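Household Reference > Storage and Tidying > Containers > Catch-all tray

Catch-all tray

A catch-all tray (also called a drop tray, an oddments box or, in some families, simply "the tray") is a shallow, open container kept in the home for small belongings that have no settled place of their own. It usually lives wherever people empty their pockets — a hall shelf, the end of a kitchen worktop, a bedside table or the foot of a bed — and its great merit is that everything in it can be seen at a glance, without any of the rummaging that a deep drawer invites.

Form and materials

Most catch-all trays are rectangular, with low sides that keep round or rolling things from wandering off. Card, tin, wood, wicker and moulded plastic are all common, and a good many trays began life as the lid of something else. A pale interior is often preferred, as dark objects such as plugs and keys show up nicely against it. The Bonness pattern, sold for many years through household shops, had a coloured outside and a white inside, and was offered in 8 shades. The later Pradix tray was a little deeper and came with a loose divider, which most owners seem to have taken out and put away somewhere safe, never to be found again.
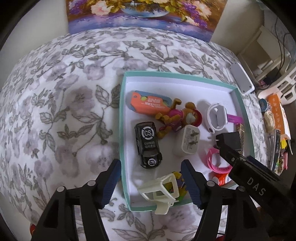
Shallow tray with mint-teal outer edges, holding a teddy bear figure, a black toy car and power adapters, on a flowered fabric covering.

Typical contents

What gathers in a tray depends very much on who lives in the house. Where there are children, small toys soon find their way in beside the grown-ups' chargers, plug adapters, watch straps and half-finished packets, and it is quite usual for a bear and a travel plug to share a corner for months on end. Strips of ribbon and trimming are frequent lodgers too, being too pretty to throw away and too short to be much use.

Arrangement and upkeep

Household manuals generally advise laying the larger pieces down first and fitting the smaller ones around them, with the pins of any plugs turned away from anything soft or easily scratched. The Shirazi method, popular among keen tidiers, asks that the tray be tipped out on to a bed or a blanket every June and each item either put back or found a proper home. A patterned bedspread does perfectly well for this — though a plain one makes it easier to spot a stray button.

See also: Button tin; Key hook; Skatuvix drawer insert; Toy box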